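Brandeck tabletop comparison

The Brandeck tabletop comparison is a procedure for testing robot hands and grippers on the same pick-and-place job. It was written by Dewanti Kwok and Ismail Slaoui at the Cutitz laboratory and is used mainly to choose between end effectors before a purchase.

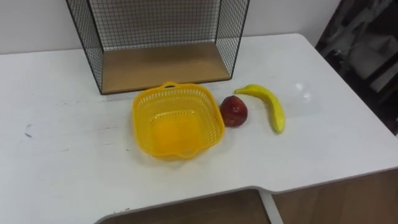
Test objects are kept cheap and easy to replace. Kwok's first list called for metal parts, which were dropped after they damaged fingertip covers. The current list favors food shapes of different outlines, such as a round red fruit and a toy banana, with a yellow plastic basket as the target. Each end effector is scored over 80 trials, and a full comparison runs to nearly 1000.

Two classes of end effector are covered. Jointed hands can change their grip around a curved object but have more parts to calibrate. Simple grippers are quicker to set up and are held to a stricter time limit.

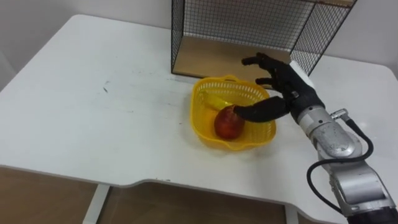 A trial is scored from 0 to 3. Full marks require that the object be released inside the target without moving the target itself. Contact with the rim costs one point. Sutrisno Nasution later proposed a separate score for release, on the grounds that many failures happen as the fingers open. The change was adopted in May.

Camera placement is also fixed by the procedure. A head view is used for control, and a side view is kept for scoring disputes.
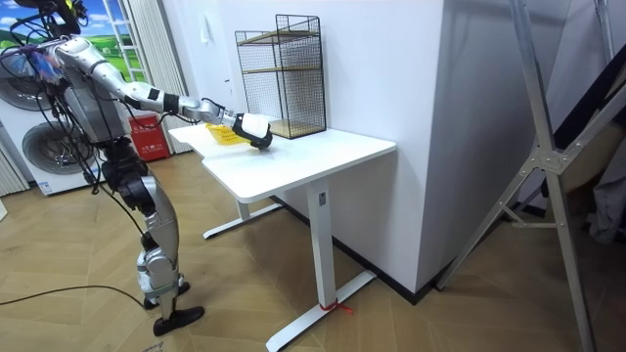
Humanoid robot with a white gripper lowered beside the basket, side view.

Results are reported per object. Besell uses a shortened form with 2 objects.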